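September, late, tea gone cold again

Spent the whole evening with that old server board and I'm not even sorry! It came in the box of bits from the Pirbridge clear-out, the one I swore I'd only take cables from. Well. I took the cables and the board, and a bag of screws that don't seem to fit anything I own.

I do love a big server board. You look at a normal desktop one and it's all covers and fancy bits, and then you get one of these with memory slots packed in on both sides of the socket and everything just out there on the green. I kept losing my place, so I used the little white triangle printed by the socket as my starting point and worked my way out from there (mostly, I got distracted by the capacitors for a good while).

The lever is my favorite part, such a skinny bent bit of metal. And the screws around the socket, I want the right driver for those before I go near them. The Zoletti set has 17 bits in it and I can find maybe half, typical me.

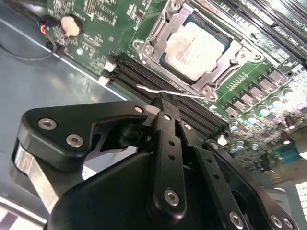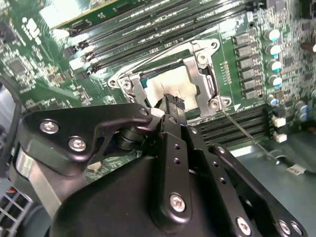
Anyway, I looked up boards of this sort on the Droltelville swap page and somebody there wants 422 for one, untested, which made me laugh out loud. I'd be happy with the price of a takeout. More likely I'll hang on to it, clear a shelf and tell myself it's for parts.

Tomorrow I need to find an antistatic bag big enough, dig out the Suominen catalog to see if they still do the long ones, and put the bag of screws somewhere I won't step on it. Also buy milk. Bed now, it's nearly 2.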